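10 Oct 2018 — posted by Kalliopi Petek

Is a plastic cutting board with a printed picture worth buying? I only slice fruit, but I doubt the print lasts. 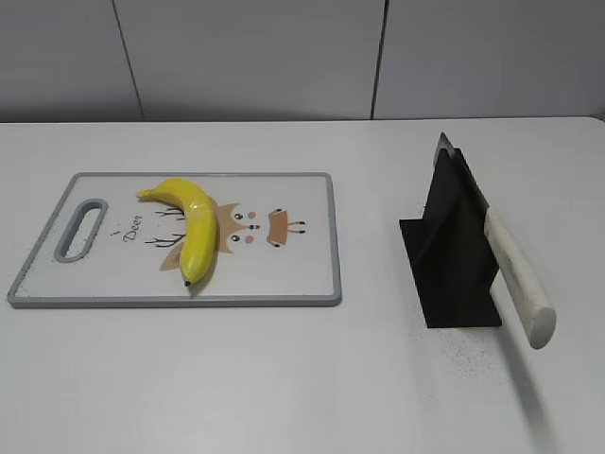 Deer board, with banana

Zilow
Mine faded, but it went through the dishwasher daily. "Food safe" on a label doesn't tell you much — ask the seller what the ink is. 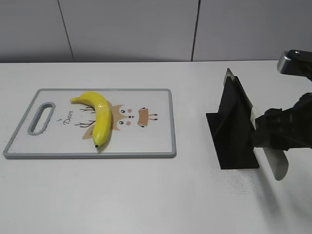
I'd worry more about knife marks than fading. Specks like the ones scattered over the deer board would bug me. Try baking soda, and cut on the plain side if there is one.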